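Kultinmont (talk show)

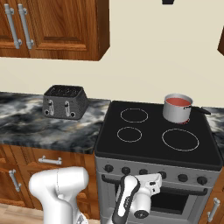 Computer-rendered kitchen with a four-slot toaster on a marble worktop

Kultinmont is an Irish celebrity talk show made for the web, created and hosted by the broadcaster Ruairí Phelan. Guests from music, television and film come to a kitchen table, eat breakfast with the host and talk about whatever the gossip pages have been saying about them that month. The show ran for 51 episodes over four series and is fondly remembered for its slow pace, its burnt toast and a remarkable knack for getting famous people to tell the long version of a story. The final episode was released on 6 Oct 2023.

Background

Phelan had spent several years reading out showbiz news on the regional station Illholm Radio, where his slot came straight after the farming prices. He disliked how short the items were. A singer's break-up would get twenty seconds, a denial would get ten, and the person at the centre of it would never be heard at all. He began ringing agents himself and asking whether their clients would like to come on and go through the week's headlines one at a time.

The station turned the idea down, so Phelan recorded a pilot in a rented house with his sister Aoife on sound. The name comes from the nameplate by the front door of that house, which both of them liked the look of. The pilot was picked up by the streaming service Kereo, then a newcomer with very little of its own to show, and the first series started the following July.

Format

An episode opens with the guest arriving and choosing breakfast from a handwritten menu. Phelan cooks, usually badly, while the guest reads aloud from a pile of cuttings and printed-out posts about themselves. Each cutting goes on one of two plates, marked "did" and "didn't". Anything put on the "did" plate has to be explained before the tea goes cold.

There is no studio audience and no band. Early episodes ran to half an hour, but viewers kept asking for the untrimmed conversations and by the second series the running time had been left open. The longest, a wonderful and rambling morning with a retired soap actor, lasts almost three hours and includes a full reading of his fan mail.

One rule was kept throughout: guests could speak freely about their own lives, but a story involving an old partner was only kept in if that person had agreed to it. Phelan made the phone calls himself, and several of the former partners went on to become guests. The reunion breakfast in series three, in which a divorced presenting duo sort through their wedding coverage and get the giggles over the hats, is a favourite with fans and a delight from start to finish.

The Kasten episode

The best known edition is the one with the pop group Kasten. The band had been the subject of a month of rumours claiming that they no longer spoke to each other and travelled in separate cars. All the members turned up together in one very small van, put the first rumour on the "didn't" plate and then, after a pause, moved it across to "did". What followed was a frank and often very funny account of a row over a setlist that had got out of hand. Clips from it were shared widely, and the group played an unplanned song at the table, which was later put out as a single.

Reception

Reviewers warmed to the show gradually. Early write-ups called it shapeless, and one suggested that the host should learn to poach an egg. Later series were praised for their kindness and for the quality of the listening. Entertainment reporters also took to it, even though their own articles were so often the ones being read out, and a few appeared in a special episode to have their worst headlines sorted on to the plates.

Ending and later use

Phelan announced at the start of series four that it would be the last, saying he wanted to stop while he still enjoyed the phone calls. The last guest was Aoife Phelan, who had never before been heard on the show. All episodes remain on Kereo, and an audio edition is available with the frying noises turned down.

See also
Celebrity gossip
Chat show
Web series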